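Two-arm cell, left wrist faulting on long reaches – cable or calibration?

Forum: Benchtop & Small Cells > Maintenance

cordgrass
Posted 7:40 am

Morning all. I look after a small two-arm cell (Kaimal arms, Perley controller, enclosure by whoever was cheapest before my time). It handles household stuff, mostly plates and books, and it has been well behaved up until January, when the left arm started dropping its gripper with a comms fault. Never the right.

It only does it with the forearm well out over the table. Tucked in, it will run all day and look at you as though you made the whole thing up. I've had 27 faults logged since the last service, and every one of them clears on a restart, so naturally the official advice has been to restart it.

Tried so far: swapped the gripper for the spare, reseated the connector at the base, re-ran the joint calibration, swore. No change from any of them, though the last one had the best feel.

ballast_bob
Posted 8:15 am

Cable. It's always the cable. How is it run past the elbow?

cordgrass
Posted 8:32 am

Over the top of the wrist in an arch, back along the forearm, down beside the elbow and then a loop in front of the base. Same idea on the right, except that one swings around the outside of the elbow before it comes back in. Both purple, both done by the installer, who I gather was paid by the metre.
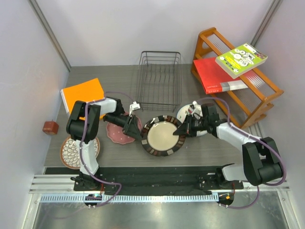
tinsnips replied that the loop at the base is a red herring and the arch over the wrist is the bit to worry about. Slack down low costs you nothing. A wrist arch gets bent every time the gripper pitches, and if it's clamped too close to the connector all of that bend lands in the last couple of centimetres. Move the clamp back along the forearm and see if the fault goes with it.

ballast_bob
Posted 9:20 am

Disagree with the snips. If it was the wrist it'd fault whenever the wrist moved, tucked in or not. He says it's on reach. Reach is elbow. The left cable is routed down the side of the joint and the right one goes around the outside, and guess which one works.

tinsnips
Posted 9:34 am

Two cables and one fault is not a study, Bob.

ballast_bob
Posted 9:36 am

It's more than you brought.

mulga_wire
Posted 10:05 am

Before anyone moves a clamp, put a meter on it. Power off, unplug both ends, meter on continuity, and have somebody take the arm slowly through its reach by hand while you watch. Hold the elbow still and work the wrist, then the other way about. Takes less time than this thread has.

Also check the Perley's fault delay. Ours shipped set to 3, and somebody had helpfully changed it to 2. Won't fix a broken conductor but it does decide how much fuss gets made about one.

cordgrass
Posted 1:50 pm

Right, metered it over lunch. Solid with the wrist going every which way. Drops out with the elbow opened almost straight, and comes back if I pinch the jacket just below the joint. There's no mark on the outside at all. Fault delay was at 3, so we can't blame the settings, more's the pity.

ballast_bob
Posted 1:58 pm

I'll be in the bar accepting drinks.

tinsnips
Posted 2:11 pm

Fine, elbow. I'd still move the wrist clamp while you've got the new cable in your hand, or you'll be back here with the other end.

cordgrass
Posted 2:25 pm

Will do. Skusum want $272 for the moulded one, plus freight. Vulton sell a continuous-flex cable by the metre and I can crimp my own ends. Anyone run theirs?

mulga_wire
Posted 2:47 pm

Vulton's cable is good. Your crimps I can't speak for. Watch the minimum bend radius, it's stiffer than the purple stuff and won't like being tucked in tight beside that elbow. Go around the outside the way the right one does, run the arm through full travel at crawl speed before you tie anything down, and tape it for the first shift. Cable ties go on last.

ballast_bob
Posted 3:02 pm

Buy the moulded one. You'll spend the difference on colourful language and a second set of pins.

cordgrass
Posted 3:10 pm

Already ordered the Vulton. Left arm is locked out until it turns up, and the right one can manage the plates by itself.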